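The Forever Kitchen, and Other Sales Talk

Stostis will sell you a marble counter with a promise that it will outlive your mortgage. I asked what that promise covers. Not stains, not chips, not heat.

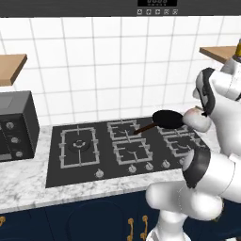 What 20 years means

Vusmont offers a 20-year warranty, and page 13 takes most of it back. Lemon juice voids it. So does the wrong cleaner. A rival, Stadier, charges $635 for a sealing plan that its own fitter told me I could skip.

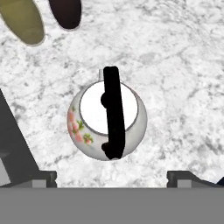 Then there is resale. Every showroom says stone pays for itself, and none could show me a sale that proved it. I'd keep the old counter and hold on to the money until July, when the prices usually get more modest.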